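Landwirtschaftliche Erzeugergemeinschaft Clotley

Die Landwirtschaftliche Erzeugergemeinschaft Clotley (kurz LEC) ist ein Zusammenschluss von Gemüse- und Obstbaubetrieben mit Sitz in Clotley. Sie vertritt ihre Mitglieder gegenüber Abnehmern und betreibt ein gemeinsames Kühllager im Ortsteil Graver. Der Gemeinschaft gehören 29 Betriebe an, die zusammen 1470 Hektar bewirtschaften.

Geschichte

Die LEC ging aus einer Einkaufsgemeinschaft für Saatgut und Dünger hervor. Erster Vorsitzender war der Obstbauer Ronaldo Umali. Unter seiner Leitung wurde das Lager in Graver errichtet, zunächst nur für Kernobst. Später kam eine Halle für Wurzelgemüse hinzu. Mit dem Beitritt der Betriebe im Peltonen-Tal verdoppelte sich die Anbaufläche; seither wird auch Beerenobst vermarktet, überwiegend unter dem Namen Baltico.

Organisation

Oberstes Organ ist die Mitgliederversammlung, die jährlich im Februar zusammentritt. Jeder Betrieb hat unabhängig von seiner Größe eine Stimme. Der Vorstand wird für 2 Jahre gewählt, eine Wiederwahl ist zulässig. Anträge auf Satzungsänderung müssen 30 Tage vor der Versammlung schriftlich vorliegen. Den Vorsitz führt seit dem 27.02.2024 Mitra Ansari, Stellvertreter ist Yasir Abbasi. Die Geschäftsstelle leitet Mojtaba Ebrahimi.

Nachwuchs und Bildung

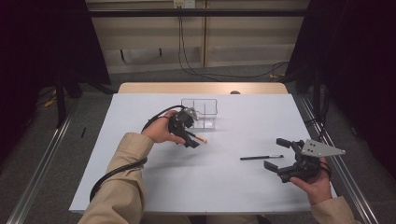
Pinsel und Kunststoffbehälter mit Fächern

Die Gemeinschaft bietet Lehrgänge zu Obstbaumschnitt, Bodenuntersuchung und Handbestäubung an. Sie finden im Winterhalbjahr statt und stehen auch Nichtmitgliedern offen. Zuständig ist der Gartenbaulehrer Bijan Rostami. Auszubildende der Mitgliedsbetriebe zahlen keine Gebühr.

Siehe auch

Erzeugerorganisation
Agrargenossenschaft
Obstbau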